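Diese Website verwendet Cookies, um Ihnen ein besseres Nutzungserlebnis zu bieten. Mehr erfahren Akzeptieren Nur notwendige

Zimmer auf Zeit in Verkham

Mathis Boyer vermietet möblierte Zimmer an Leute, die für ein paar Monate in der Stadt arbeiten. Angefangen hat er mit einer Wohnung, heute sind es 8 Zimmer in zwei Häusern. Wir haben im Juni 2023 mit ihm gesprochen, in der Küche des älteren Hauses in der Kurodastraße.

Die meisten seiner Mieter kommen über die Klinik oder über das Werk von Marura. »Die einen bleiben drei Monate, die anderen ein halbes Jahr«, sagt Boyer. Kürzer vermietet er nicht mehr. Früher habe er auch Wochenenden angeboten, der Aufwand mit den Schlüsseln und der Wäsche sei ihm zu groß geworden. »Ich habe abends nur noch Betten bezogen.«

Ein Zimmer kostet bei ihm zwischen 390 und 460 Euro warm, Internet eingeschlossen. Teurer will er nicht werden, obwohl der Strom im vergangenen Winter zum Problem wurde. Die Nachzahlung für das ältere Haus lag bei 876 Euro. Boyer hat sie nicht umgelegt. »Die Hälfte der Leute, die das verbraucht haben, war schon ausgezogen. Wem soll ich die Rechnung schicken?« Seit März steht im Vertrag eine Obergrenze, was darüber liegt, wird monatlich abgerechnet.

Bei der Einrichtung hat er einiges ausprobiert. Die ersten Möbel stammten aus Haushaltsauflösungen, vieles davon hielt keine zwei Jahre. Inzwischen kauft er Bett, Schrank und Tisch neu und alles andere gebraucht. An der Matratze spart er nicht. Für die letzte hat er 276 Euro bezahlt, dazu kommt ein Schonbezug, der bei jedem Wechsel gewaschen wird. Spannbetttücher nimmt er nur noch in kräftigeren Farben. »Weiß sieht auf dem Foto gut aus, nach zehn Wäschen sieht es grau aus.«

Gestrichen wird zwischen zwei Mietern nur, wenn es nötig ist. Kleine Spuren an der Wand stören ihn nicht, und eine Kaution hat er deswegen noch nie einbehalten. Bohrlöcher müssen vorher abgesprochen werden. Das steht in der Hausordnung, die zwei Seiten lang ist und im Flur hängt.

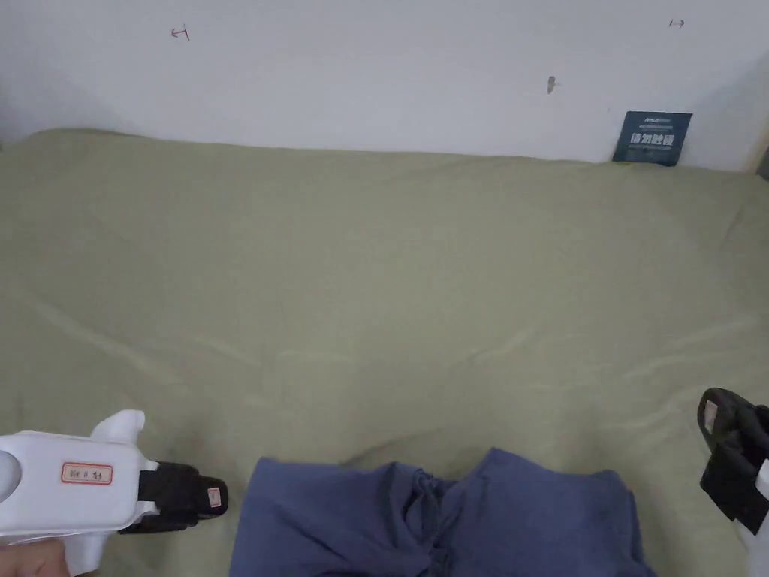 Rurkari sieht das mit den befristeten Verträgen kritischer. Wer alle paar Monate umziehen müsse, komme in der Stadt nie richtig an, und jedes Zimmer auf Zeit fehle am normalen Wohnungsmarkt. Boyer kennt den Einwand. Drei seiner Mieter hätten unbefristete Verträge bekommen, als sie danach fragten, sagt er. »Das mache ich, wenn es im Haus passt. Versprechen kann ich es beim Einzug keinem.«

Ein drittes Haus plant er nicht. Im Herbst soll erst die Heizung in der Kurodastraße erneuert werden, die Angebote liegen vor, ein Termin fehlt noch.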